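Suturing on the Bench, Week 9: Thread, Loops and the Practice Pad
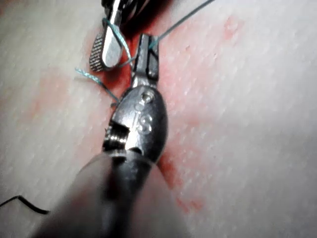 Green thread running from the jaw tips and around the second instrument, over the skin pad.

Okay, so last week we spent most of the session on needle angles and I ran out of time for the part I like best, the thread itself. These notes cover what I would have said, plus what you need for the Gillari lab.

First, the pad. It's a synthetic skin, pale, with a fine texture on top, and I'm fond of it because coloured thread shows up so well against it. Teal-green on a pale surface is easy on the eyes. Try the same thing with a clear monofilament and you'll spend half the session hunting for your own tail. Please don't write on the pads with pen (I found a whole grocery list on one in June). Pencil rubs off, more or less.

Now the loop. An instrument tie starts with the thread going around one instrument while the other one guides it. Keep the wrapping hand slow and let the thread lie where it wants to for a moment before you go after the tail. Most of you yank. I yanked too, for years, and my first supervisor used to tap the bench with a ruler every time she heard the thread snap tight!

A few things I keep repeating:

Leave a short tail. A long one catches on everything and you have to drag it all back through the loop.

Look at the jaw faces before you start. A cross-hatched face has a diamond grid of little teeth, and it's lovely for holding a needle but it can rough up a fine thread. If you have to grip the strand, grip near the end, in the bit you're going to trim off anyway.

Lay the first throw flat. Then reverse the direction for the second one -- if you go the same way twice you get a granny, and it will slip on you at the worst time.

Small movements. With a wristed instrument the tips turn a long way for very little effort at your end, and people overshoot. Pick one spot on the pad and work there.

For the lab you'll do 15 knots in the Stisow braided thread first, then 15 in whatever you like from the drawer. Don't time yourself on the first set. On the second set, aim for 90 seconds a knot, and if you're slower than that, keep going and write the number down. It goes in your logbook and I only look at whether it's coming down. By the end of term you'll have tied well past 100 of these and your hands will be doing it while you think about lunch.

Reading is the Plundileck handout, the section on throws and the one after it on tension. Skip the history bit unless you enjoy that sort of thing (I do). Thread offcuts go in the yellow tub by the sink, pads go back on the shelf face up.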